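How to Sort Out Your Plastic Food Containers (and Keep Them Sorted)

Posted Sep 10, 2019 in Kitchen and Pantry

If you have a cupboard that you open with one hand while holding the other one underneath it, ready to catch whatever comes down, then this page is for you. Ours was like that for years. We had lids with no bottoms, bottoms with no lids, and a whole tower of takeaway tubs that I kept because they were "perfectly good", which they were, but you can only use so many tubs.

I do this job every October now, usually on a rainy afternoon with the radio on, and it takes me about 2 hours with a tea break in the middle. The first time will take you longer. Put the kettle on before you begin and don't plan anything fancy for dinner, as your bench is going to be full.

What you'll need

A clear bench or table
A tea towel or two
Dish soap, a soft cloth and some baking soda
A marker and some masking tape
A box or bag for the ones that are leaving

Step 1. Get everything out

I do mean everything, including the ones in the fridge that are down to a spoonful of something, the ones in the freezer if you can manage it, the one in the car and the one you took to work and left in your desk. Wipe the empty shelf while you have the chance. There will be crumbs, there always are.

Step 2. Match every lid to a bottom

Try each lid on properly and press all the way around the edge. A lid that sits on top nicely but pops up at one corner is going to leak soup into your bag, and I say this as someone who has had to dry out a library book on the heater. When you have a pair, leave the lid on and move it to one side so you don't end up trying it twice.

Keep your strays in a pile until the very end. I have been too quick with this and thrown out a good square lid, and then found its bottom a week later in the shed, full of screws.

Step 3. Check for wear

Hold each one up to the window and run a finger along the rim. Cracks and chips mean it goes, and so does anything that has gone sticky or warped. Scuffs on the outside don't bother me in the least. A container that has been stacked and unstacked for years is bound to look a little tired, and it will hold leftover rice just as well as a shiny one.

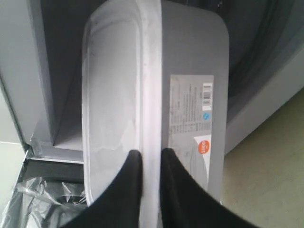

Smells are another matter. For onion or curry, mix a couple of spoonfuls of baking soda with warm water, fill the container right up and leave it overnight with the lid off. Rinse it well and let it air on the rack. If it still smells after a second go, I give it a new life in the laundry holding pegs.

Step 4. Decide what to do about the labels

Some people peel every sticker the minute they get home, and some people (my household, mostly) never get around to it. Before you peel, have a good look at what's printed there, such as the size and whether the thing can go in the microwave or the dishwasher. If it isn't moulded into the bottom as well, write it on a bit of masking tape and stick that underneath. You'll be glad of it when you're standing there with a pot of stew and wondering if it will all fit.

To get a stubborn label off, soak the container in warm soapy water for half an hour and start from a corner, pulling slowly. Any gumminess left behind will usually come away with a dab of cooking oil on a cloth, followed by another wash to get the oil off. Please don't go at it with a knife. I have a lovely set of Trilulby tubs with scratches all over them from the year I was impatient.

Step 5. Put them back by size

Pick one or two sizes that you use the most and give them the easiest spot. For us it's the one-litre size, which is right for a soup for two or a good batch of cut fruit. Bigger ones can go up high, and the tiny ones for nuts and salad dressing sit together in an old ice cream pail.

Nest the bottoms, largest first, and stand the lids up on their edges beside them like records. If you have the room, you can store them with the lids on instead, but make sure they are completely dry or you'll get that stale smell when you open them.

Step 6. Pass on the extras

Five matching containers is plenty for our lunches, and I try to remember that when the sales are on. Clean ones in good shape can go to a neighbour or the charity shop, and odd bottoms make very good drawer dividers or seedling trays. For the rest, check what your local recycling will take.

Wash your marker off the old ones before you give them away, too. I once passed along a nice big tub with "DOG ONLY" still written on the side.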